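Stone workers in Gretness get longer lunch break after winter talks

The 48 employees of the Zevetti stone yard in Gretness will have a longer lunch break from January, the company and the workers' group have agreed. 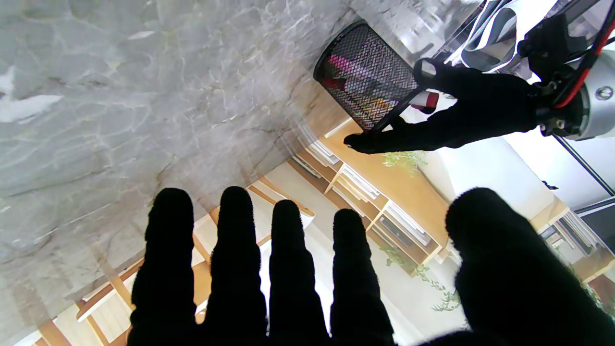

Gray marble with white veins.

The new break is 20 minutes longer than the old one. The working day will start earlier to make up the time, so the pay stays the same. The agreement was signed after four meetings, and the last of them continued until late in the evening.

Sharada Palaniappan, who spoke for the workers in the talks, told this newspaper that the matter was small on paper but large in daily life. "Many of us live on the Kendaseck side of the river," she said. "With the old break you could go home or you could eat. Now there is time for both, if the bus is on time."

The workers first asked for the change two years ago. At that time Zevetti refused, with the explanation that trucks arrive at noon and must be unloaded quickly. Under the new plan, the noon trucks will be moved to two in the afternoon. One supplier, Tamura, has already accepted the later hour. Talks with the other suppliers are continuing.

Kumiko Hoshino, the manager of the yard, said the company was satisfied with the result. She added that the plan will be looked at again in summer, when orders for kitchens and stairs are usually at the highest level.

The agreement does not include the office staff in Kendaseck, who have a separate contract. It also does not touch the question of Saturday work, which both sides have left for a later discussion.

The bus company was asked if it will change the timetable of line 142, which stops in front of the yard. It had not answered before this article was finished.

Share this article: 20 shares
5 comments

riverside_tom
Good for them. My father worked there and he ate his sandwich standing up for all those years.

Lena K.
Two o'clock trucks means they meet the school traffic on Mill Road. Did anyone ask the school?

gretness_reader
@Lena K. The trucks come from the other side, over the bridge. It's the bridge that will be the problem.

M. Abara
And the office people get nothing, as usual.

oldbus142
The 142 has never been on time in winter, so good luck with lunch at home.

Get the local news in your mailbox every morning. Sign up for our free newsletter. You can unsubscribe at any time.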